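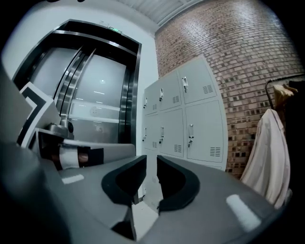

Rirstead Chores, data card

Maintainers: Alina Mihăilă, Bok-nam Yeom
Release: May, second version
Size: 1,936 clips, 504 of them labeled start to finish

What this is

Recordings of people doing small indoor jobs with hand-held grippers: opening locker doors, hanging coats on a rack, taking them off again, putting bags away. A person holds the tool in every clip. No robot did any of this work, and we would like that sentence to survive when people quote our numbers.

What it can tell you

Whether a two-finger gripper can physically do the job when a human brain and a human shoulder are behind it. Often it can. Small latches and heavy coats were the slowest, and our own people fumbled them a lot. Fumbles are kept and marked "retry" in the label file.

What it can't tell you

Whether a machine is ready to tidy your hallway. We trained one baseline policy and ran it 615 times on an arm at Andbridge. It finished 13 of the locker runs without a person stepping in. The coat runs were stopped early, after Oda Hovland got tired of picking coats up off the floor. We have seen demo videos that look much better than this. We have not seen their full run logs.

Known problems

- Wide-angle lens, strong bending and dark corners. Undistort before measuring anything.
- Shiny surfaces throw reflections that confuse the depth estimate. Elevator doors are the worst.
- Most operators are right-handed.
- Labels by Kyu-ri Kong and Duangjai Saithong disagree on when a grasp "starts." Both sets are included, and we did not average them.
- Few clips with children's clothes, none with wet ones.

Please don't

Report success on clips as success at chores. Replaying a labeled clip is a test of the replay.

Files

clips/ video and gripper width
labels/ two folders, one per labeler
runs/ all 615 baseline logs, bad ones included

Corrections go to Bok-nam. Include the clip number.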